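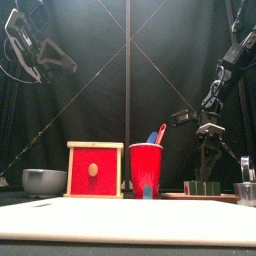 Kornard Two-Arm Recording Bench

The Kornard bench is a ready-built station for recording examples of tabletop tasks, for teams who are training a model and would sooner spend their time on the tasks than on the mounting. It comes with two arms, grippers fitted, a black fabric backdrop and the Momulum recording software already installed on the control computer.

What it records

Each take is saved as one folder. It holds the joint positions of both arms, the opening of both grippers, the camera streams and a line of text giving the task as you typed it. All streams share one clock. Takes can be marked good, bad or unsure from the foot pedal, and a bad take is kept unless you delete it by hand. We had it the other way round in the first version and customers asked us to change it.

Setting out a task

Ordinary kitchen things do well: a bowl, a cup with utensils standing in it, a pot, a wooden board, a box with a knob on the front. Choose objects in plain colours to begin with and keep shiny metal towards the edges until your lighting is settled. A strip of coloured tape on a cup makes it easier to see which way it has been turned from one take to the next.

Momulum can show a faint overlay of the last starting layout, so you can put things back or move them on purpose. Most customers move at least one object between takes.

Specification

Arms: 2
Recording rate: 33 frames per second
Bench weight without arms: 142 kg
Software: Momulum, one licence per bench
Storage: removable drive, supplied
Power: one standard wall socket

Please check your floor before ordering. The bench is heavy and does not come apart beyond the legs.

Options

Perketberg cover — a padded cover for benches left in shared rooms.
Inthanon object set — 100 household items in stacking crates, with a printed list. Replacement pieces are sold singly.
Spare gripper fingers, in pairs.

Delivery and training

Benches are built to order. Delivery includes a half-day visit to level the bench, check the cameras and record a first batch of takes with your staff. Support calls are answered on working days, except Thursday mornings when the workshop is closed for testing.

For prices, use the enquiry form and tell us which tasks you plan to record.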